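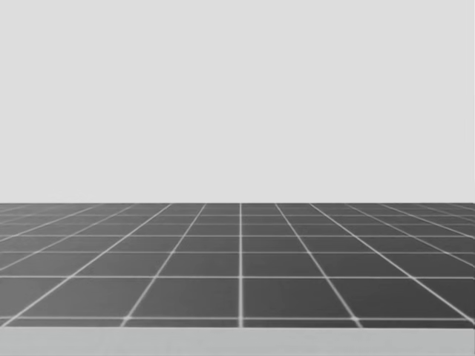

March, 08:40. Skendimow repointing mortar, second round of sand trials.

Fokdale sand arrived damp again. Took a 2,000 g sample from the middle of the bag and dried it on trays in the low oven until two weighings agreed. Dry mass 1,826 g. Just under a tenth of what we were batching by weight was water, so the first round was richer in lime than the sheet says. First-round results to be marked as such in the folder and left out of the comparison. From now on all sand is oven dried and stored in lidded tubs, and the batch water goes in by measure.

Sieved the dried sample. Well spread in the middle sizes, a bit short at the coarse end, very little dust. Grains sharp under the hand lens. The Amis sand is rounder and noticeably siltier: in the jar test it left a clear pale band on top and the water was still cloudy at lunchtime. Amis colour is closer to the old joints, Fokdale is a shade too yellow. Could blend them. Would sooner wash the Amis first and see whether the colour goes with the silt.
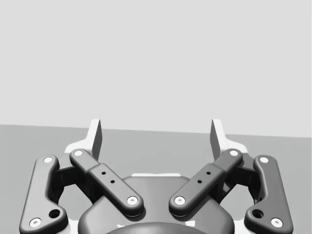

Binder is Pimentel putty for every mix, same tub, stirred right to the bottom before each batch. One part putty to three parts dry sand by volume, packed level in the gauge box. Each batch made up to 4,000 g total, which fills the prism moulds and leaves enough for a run of joint in the trial panel. Fokdale mix knocked up stiff and came together late, with no extra water needed. Amis mix wanted more water to reach the same feel and stuck to the trowel. Expect it to shrink more.

Trial panel: joints raked to 10 mm deeper than last time, brushed out, misted twice. Pointed the Fokdale run at 11:15 and the Amis run straight after. Damp hessian over both.

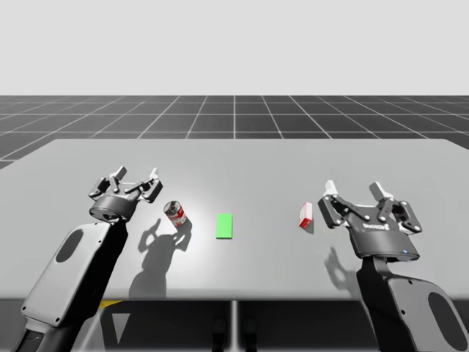
Curing needs a better layout than last round. The prisms were pushed up against each other on the rack, and the inner faces stayed dark well after the outer faces had gone pale. Air has to reach every side except the base. No need to measure the gaps: a loose row will do, like the three small objects on the light grey table between the two arms. Turn each prism onto a fresh face at every misting and note which face was down.

15:30. Amis run in the panel already has a hairline along the upper brick edge. Pressed it back with the iron and misted again. Fokdale run sound.

To do:
- wash Amis sand, repeat jar test
- phenolphthalein is nearly out, reorder
- reweigh the gauge box, corner has been knocked
- blended mix, proportions to be decided once the washed sand is dry

Recent entries
Putty storage and skin thickness
Jar tests, all sands
Skendimow: joint samples, north wall
Mould release, oil against soap
Rack humidity log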